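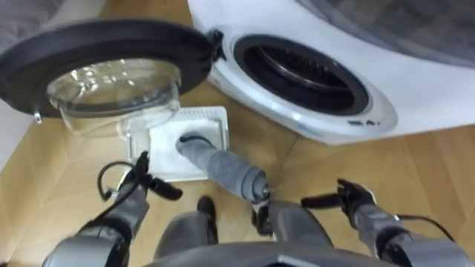
Week 3: Water Use at Home

Household Resources, Kerttu Ojala
Handout for 23 Feb 2018

Most people guess their water use too low. They remember the shower and the kitchen tap and forget the toilet, the laundry and the leaks. For the class survey we use the meter instead.

Reading the meter

Read it at night after the last use, then again in the morning before anyone runs a tap. If the number has moved, water is going somewhere - most often a toilet valve. Write down both readings, even if they match.

Worked case: the Maller building

The building used 3,000 gallons in one week in November. The hallway meter covers the shared rooms only, and it showed 1,216 gallons for the same week. The rest, 1,784 gallons, went to the apartments. Keep the two figures apart in your tables. Last year several reports added them to the total and counted the shared rooms twice.

Laundry

Older top loaders can use roughly 40 gallons a load. Front loaders use a good deal less. Load size matters too, so note whether each load was full or partial. 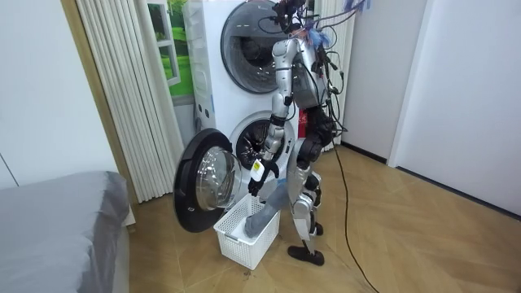
Do we count hot and cold water separately?
Count them together for this survey. Heating comes up in the energy unit, and you will need your laundry notes again then.

For next class

Bring seven days of readings on the Serer sheet. Read the Huttunen chapter on leaks, first half only.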